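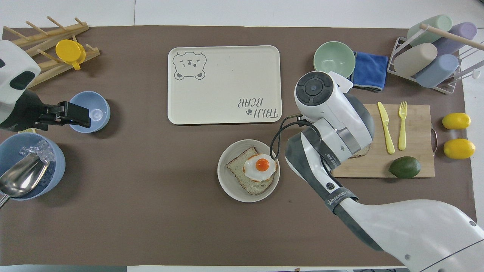
Setting the Breakfast Table at Aralholm

20 December 2022

Since October I have been responsible for the breakfast table at Aralholm, and several readers have asked for a record of how it is arranged. The following notes reflect present practice.

Toast is served in a bowl. Marthinus Khumalo objected to this at first and has since withdrawn the objection. A white round bowl holds one slice with a fried egg on top, and the rim keeps the yolk off the table when the bread is cut. The egg is cooked in a covered pan over low heat.

The cream tray is the Taiji Bear one, with the bear's face drawn in gray in the corner. It is reserved for fruit and is filled last. Guests may take it to either end of the table.

Ice is kept in the blue bucket with the metal scoop. Hands are not to be used. A full bucket requires 400 grams from the lower freezer drawer, and the trays must be refilled the same evening.

Cups go on the light wooden rack after rinsing. The yellow cup belongs to Zoi Karras and should be returned there.

The pale green bowl is for yogurt. The folded blue cloth stays beside it and is washed separately, as the dark edging ran in the October laundry.

Requests concerning the holiday menu should reach me before the grocery order is placed.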